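Part 3: Setting up the play kitchen table

I've set up the Jareo kitchen set in our playroom more times than I can remember, and this is the order that works for me (the printed sheet in the box skips half of it). You'll need a low table with a clear top. Mine is white, so small stuff shows up nicely, and 30 inches deep is plenty.

1. Wipe the table and let it dry. Then tip out the food and pick through it. Put the ketchup bottle on the round plate for now, and keep the cups down near the basket. I do my first sort right there on the tabletop, fruit and all – it looks like a mess for a few minutes and that's fine.

CAUTION: Check for tiny round bits before any little kids come over. Beads, nuts, whatever rolled in from another toy box. Anything small and loose goes up on a high shelf. 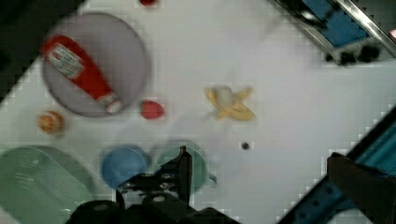 2. Pull out whatever isn't kitchen. Stuffed toys always end up in our food bin, and I want them out before I start laying out the dishes. Soft toys go in their own bag, and if one has gotten grubby I spot clean it with a damp cloth and a drop of dish soap.

Our pale yellow one with the pointy limbs is a regular stowaway. Light fabric like that shows everything!
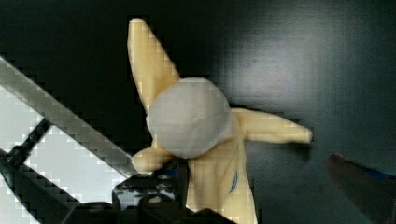
Let a cleaned toy air out fully before it goes back in the bag. I learned that one in January, when the playroom is chilly and nothing dries, and I had to wash the whole bag over again.

3. Lay out the cookware. Big black frying pan on the left, smaller pot next to it, and the mint-green colander toward the middle. I rest the green slotted spatula right across the pan so it's ready to grab.

4. Add the dishes and the food. The plate goes along the back, with the blue bowl and the mug closer to the front. Spread the fruit out a bit so two kids can reach without bumping heads. The toaster oven goes over on the right, knobs facing the kids' side.

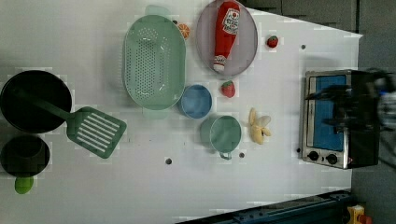
5. Leave a hand's width free along the front edge if you can. Kids lean on it, and plates slide.

NOTE: If you mix in Delutier pieces (I do, they're cheap at yard sales), try the pans and lids together first. Some fit and some really don't.

Last revised 2023-06-08. Packing away is in Part 4.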